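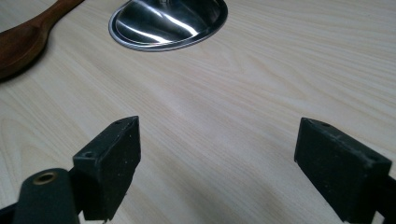 Wie lange muss eine Apotheke den Verbleib eines Betäubungsmittels nachweisen können?
Drei Jahre ab der letzten Eintragung, so steht es in der BtMVV. Der Rest dieses Threads handelt davon, was in der Praxis schiefgeht.

Startseite › Threads › Arzneimittelrecht › BtM-Dokumentation

1/ Anlass: In der Fortbildung am 23. Juli 2025 kam dreimal dieselbe Frage zur Bestandsprüfung. Ich schreibe die Antworten hier auf, dann muss ich sie nicht einzeln mailen.

2/ Grundlage sind die §§ 13 und 14 BtMVV. Nachzuweisen sind Zugang, Abgang und Bestand, und zwar getrennt für jedes Betäubungsmittel. Darreichungsform und Stärke zählen mit. Eine Sammelkarte »Morphin, diverse« ist kein Nachweis.

3/ Zulässig sind Karteikarten nach amtlichem Muster, Betäubungsmittelbücher mit fortlaufend nummerierten Seiten und EDV. Bei EDV muss der Ausdruck jederzeit möglich sein, in der Reihenfolge des amtlichen Formblatts.

4/ Prüfung am Ende jedes Kalendermonats durch die Apothekenleitung. Hat sich der Bestand geändert: Namenszeichen und Prüfdatum. Bei EDV wird auf dem Ausdruck geprüft. Ein Haken in der Software ersetzt das Namenszeichen nicht.

5/ Häufigster Befund in meinen Unterlagen: Istbestand gezählt, Sollbestand danach angepasst, keine Notiz. Rechnerisch stimmt dann alles, nachvollziehbar ist nichts mehr.

6/ Eine Differenz bleibt als Differenz stehen. Datum, Menge, mögliche Ursache, Unterschrift. Korrekturen so, dass der ursprüngliche Eintrag lesbar bleibt — Tipp-Ex ist seit jeher der schnellste Weg zu einem unangenehmen Gespräch.

7/ Beispiel aus der Schulung, Fall von Iwona Rutkowska: Packung zu 20 Tabletten, gebucht als 20 Packungen. Aufgefallen erst im August des Folgejahres. Die Monatsausdrucke waren alle abgezeichnet.

8/ Flüssigkeiten: Menge in Millilitern führen, bei Rezeptursubstanzen in Gramm oder Milligramm. Wer 1000 mg eingibt und später 1 g abbucht, sollte vorher wissen, wie das Programm umrechnet. Zekarel macht es richtig, sofern die Einheit im Artikelstamm gepflegt ist. Bei Heramura muss man sie je Buchung wählen.

9/ Vernichtung: zwei Zeugen, Niederschrift, drei Jahre aufbewahren (§ 16 BtMG). Die Substanz muss so vernichtet werden, dass auch eine teilweise Wiedergewinnung ausgeschlossen ist. Der Papierkorb im Labor erfüllt das nicht.

10/ Rückfrage von Rezaul Sultana: Was gilt für Altmedikamente, die Angehörige zurückbringen? Ich führe dafür ein separates Protokoll. In den Verkehrsbestand gehören sie nicht. Ob eure Aufsicht mehr verlangt, bitte dort erfragen.

11/ Rückfrage von Gintarė Rätsep: Darf die Filialleitung prüfen? In der Filiale ja, dort ist sie die verantwortliche Person. Bei Vertretung regeln, wer am Monatsletzten zeichnet — schriftlich und vorher.

12/ Nachtrag zu 8: Laut Hashini Bepari druckt die ältere Version von Heramura Nachkommastellen gerundet aus. Bitte am eigenen System testen, ich habe nur die aktuelle.

13/ Das Musterblatt für Differenzen schicke ich auf Anfrage als PDF. Fragen zum Substitutionsbedarf sammle ich für einen eigenen Thread.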